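Keepsake box

14 shares · 11 comments

A keepsake box is an open or lidded container used in a home to hold small personal belongings of mixed kinds. It differs from a jewelry box in having few or no fixed compartments, and from a storage bin in its size – most are small enough to be lifted with one hand. Contents are usually a blend of ornaments and everyday supplies.

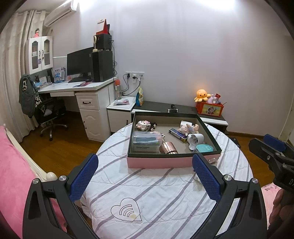
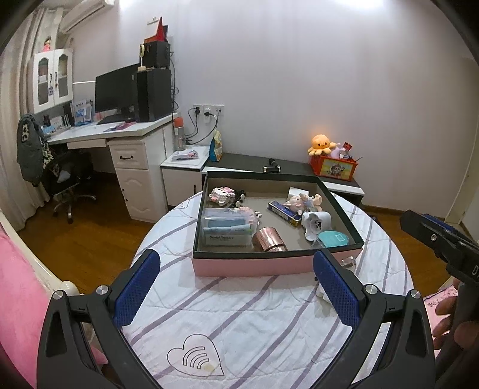
Open box with a pink exterior, holding a block-built figure, packaged dental flossers and other small items.

Ghada Hakim objects to the word "keepsake" for boxes of this type, arguing that once toiletries are stored with toys and trinkets the container is a general catchall and should be listed as one. The two terms overlap in common use, and sellers apply both.

Arrangement

Items are normally placed by height. Upright figures and cards stand against the rear wall, and low or round cases go toward the front. Small loose pieces may be grouped in a clear inner container, which keeps them visible and allows them to be lifted out together.

Care

Fabric-covered boxes are dusted with a dry brush. Painted or coated boxes can be wiped with a damp cloth – the interior is left open until dry. Cylindrical objects are laid flat to prevent tipping.

See also: Catchall tray, Sewing box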